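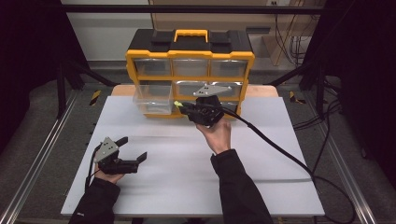 Put the screws you use most in the bottom row and leave the top for the stuff you look at twice a year, says Borislav Živković, and he'd like that written on the wall before anybody fills a single drawer. Others at the Miltby tool library want it the other way up. The argument has been going since lunch and wasn't settled when we left.

What is settled: the coffee cans are going. The Miltby Tool Library, back half of the old Bermúdez shoe store, is switching its small parts over to drawer organizers this month. Screws, washers, fuses, picture hooks, lamp bits, all of it. Members have been digging through cans and cookie tins since the place opened and a lot of them have simply stopped bothering and gone to the hardware store out on the bypass instead.

The case on the table is the small kind. Yellow frame, clear plastic drawers, black top with a yellow carrying handle. You can pick it up and take it to the bench, and that won over Imani Simiyu, who runs the desk. She had been pricing a wall unit.

"A wall unit is lovely until somebody's working at the far bench with one hand holding a lamp together," she said. "They are not walking across the room for a washer. They'll use the wrong washer."

Money. The library got 400 dollars from the spring rummage sale and set it aside for storage. Simiyu says that covers the organizers and labels, with a bit over for a new lock on the back door, which sticks. No grant, no fundraising drive. Dues stay where they are.

The parts themselves come mostly out of one garage. When the Wamov appliance repair shop on Canal Street closed in March the family gave the library everything on the shelves under the counter. Velimir Obradović drove it over in his own truck, two trips. Simiyu's inventory sheet puts it at 2000 pieces, not counting the nails, which went in by weight. Some of it is old. There are fuse sizes in there that Obradović says he hasn't seen on a shelf since he was an apprentice, and a bag of brass knobs that match nothing.

"Keep the knobs," he said. "Somebody will walk in with a dresser."

So the sorting. It's slower than you would think. First pass is by type only, onto trays: screws with screws, washers with washers. Second pass is by size, and here things bog down as half the screws are metric and half aren't and plenty are close enough to fool you. There's a thread gauge on a string by the vise. Use it. Živković found a whole tin last week where someone had gone by eye and every third one was wrong, he says, and he sorted that tin over again himself at home in front of the TV.

Third pass is into the drawers. Nothing goes in a drawer without a label, is the rule, and the labels were the other argument of the day.

Stelios Petridis wants one real part taped to the front of each drawer. No words at all. You hold your screw up to the drawer and if it matches it matches. Simiyu wants print. Size, length, head type, big letters. She points out that tape gets grubby and that a taped-on screw makes the drawer hard to see into, and seeing into it is half of what you pay for with a clear one. Petridis says people can't read the print with their glasses on their forehead.

For now they're trying both. Print on the front, and a sample part in a little bag at the back of the drawer. The bag also tells you when the drawer is down to its last one, so somebody can reorder. That was Simiyu's idea and even Petridis liked it.

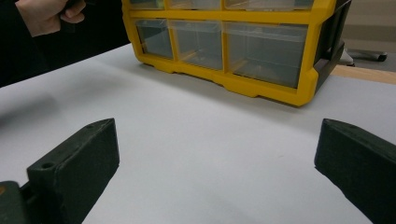
Yellow frame, clear drawers. The bottom row goes narrow, wider, widest.

Drawer sizes got talked about a lot too. On this organizer the drawers along the bottom aren't all one width. There's a narrow one at the left and a wide one over on the right. Živković would give the wide one to wood screws, no question, they're what people ask for. Obradović thinks wood screws belong in a bin on the floor where they can be scooped, and that the wide drawer should take odd-shaped things such as hinges and cabinet catches that won't lie flat anywhere else. He has a point about the hinges. We tried one in a cookie tin and it took the lid off.

A few practical things for members, pulled together from what we were told:

The parts counter is closed while the sorting's on. Tools can still be borrowed as normal, evenings till 8.

If you have library parts at home in a jar, bring them back in the jar. Please don't sort them first. Simiyu was firm on this, she says well-meant sorting at home is how the metric got mixed in.

If you're donating, no rusted screws, no used wood screws with chewed heads, and no batteries. Batteries have to go to the county drop off on Umia Road, the library can't take them at all.

Once the drawers are up: take the drawer out, take what you need, put the drawer back in the same slot. Don't carry the drawer off to the bench. Carry the whole case if you have to, it's got a handle. The worry is drawers going back in the wrong place, which with cans didn't matter and with this does.

And don't overfill. Petridis had an organizer at home for years and says the same thing happened every time, a drawer heaped a little high would catch on the frame above, he'd tug it, and then he would be on his knees with a magnet. Fill to two thirds. Heavy stuff low down, whatever else gets decided about the rows, so the case doesn't want to tip when you pull on the upper ones.

That last bit is Živković's case in a nutshell, by the way. Heavy low, popular low. Simiyu's answer is that her older members don't like to stoop and the popular drawers ought to be at hand height. Živković: then put the case on something. There was some discussion of what. A crate was fetched. The crate was too tall. A shorter crate is being looked for.

The library has 950 members on its books, though Simiyu guesses far fewer come through the door in a given month, and the small parts are the one thing they share that never comes back. A drill comes back. A washer is gone for good. Members drop a coin in the can if they feel like it and that's the whole system. Asked if the drawers would mean set prices, she said no. She'd thought about it. A price on every drawer means somebody has to sit there and make change for four cents, and she has a desk to run.

There is going to be a printed list, though. Obradović has been writing down drawer contents in pencil in a school notebook as the trays get done and wants it typed up and hung by the counter so people can check before they pull anything. His notebook is up to page 64, but he writes large, and a few of those pages are a sketch for a bird feeder.

Krešimir Stojanovska has offered to type it. He was also the only person we spoke to with no view on which row the screws should go in. He would like the picture hooks to be somewhere he can find them. He's been in three times for picture hooks this year and gone home each time with cup hooks.

The old cans aren't being thrown out. A few are spoken for as paint pots and the rest will be on the step outside for anyone who wants them. Cookie tins too, lids may not fit, see above re hinge. The big square biscuit tin with the ship on it is not up for grabs. It's Petridis's mothers and she wants it back.

The next sorting session runs from 10 in the morning until people get tired. Bring reading glasses and something to sit on as the stools are all out on loan. Trays are provided. Coffee's provided, in cups, Simiyu says, after somebody last time drank half of one with a wing nut in it.

Questions about donations to the desk, in person or by phone during opening hours. Parking behind the bakery, not in front, the bakery has complained.

Correction to our item last month on the library: the bench vise was a loan from the Bermúdez family and not a gift. They'd like it known they may want it back in the fall.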